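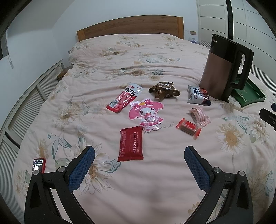
Snacks kept on the bed: does a tray fix anything?

pisari_lane
Our lodger keeps all her snacks in the bedroom and by evening they're spread over the sunflower duvet. Leonie Kereama at the Drurirer housing group says the answer is a "bed station", meaning one tray for the lot plus a kettle. I have my doubts. A tray is one more thing to tidy. Has anyone lived with this for longer than a fortnight?

stutomum
Two years here. It works if the tray stays half empty. Once it's heaped up you're digging for the one you want and everything ends up on the covers again.

JoanaTorres
I don't see the problem with snacks on a duvet if they're wrapped. Pick them up, put them in a drawer. Why does it need a system with a name?

pisari_lane
Because the drawer is where the last lot went to die, Joana. I found noodles from October in there.

fonseca72
Mixed packets want sorting before they go in anything. Stick packets and flat ones stand up in a mug. Empty wrappers go in the bin, and I'd bet a crumpled one or two gets kept "for later". Stickers aren't food, so they go elsewhere.
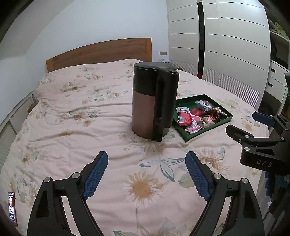

Re: the tray and kettle version

stutomum
Green tray's decent, low sides so you can see what you've got. Too full for my liking. And I would not stand a kettle on a duvet, full or empty. It sinks in and leans.

JoanaTorres
Agreed on the kettle, and I never agree with stutomum. There's a nightstand. Use it.

fonseca72
The nightstand looks small to me. Put the kettle in the kitchen and walk.

pisari_lane
She won't walk. I could try a 500 ml flask by the bed, but I'm not convinced she'd fill it. The tray can stay until the end of the month and then I'll see.

JoanaTorres
Drawer.

Contact the moderators | Copyright Stutomum Boards | Back to top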